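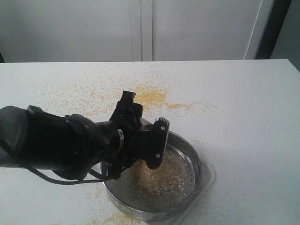 Sifting was the job the staff at Mahasneh most wanted to hand over. Before the trial, one person on each shift sifted dry grain by hand, and Gwendolyn Escobedo logged 160 passes in October alone. Spilled grain, like the scatter on the white table around the sieve in Figure 1, still has to be swept up by a person, and we were delighted by how openly the staff talked about that trade.

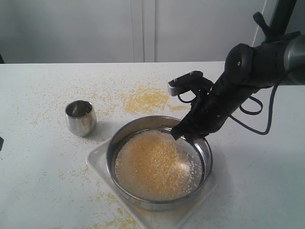
Roles shifted faster than we expected. People who used to shake the sieve now set up the station, and they argued — cheerfully — over where things should go. A steel cup standing to the left of the round pan became a talking point, as left-handed workers wanted it moved.

Of the 81 comments we collected, many were about sore wrists.
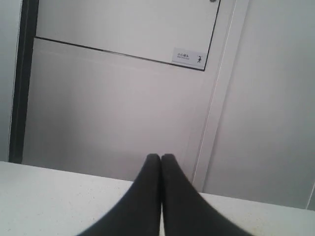

Several workers said they had started to plan their mornings differently, which excited us most of all.
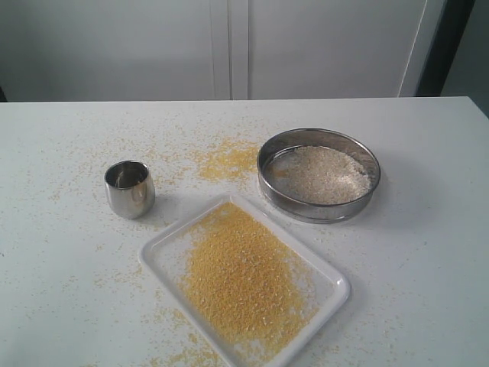
Checking the sifted grain stayed a human task, and the staff asked to keep it.

**Figure 1.** The sifting station at Mahasneh.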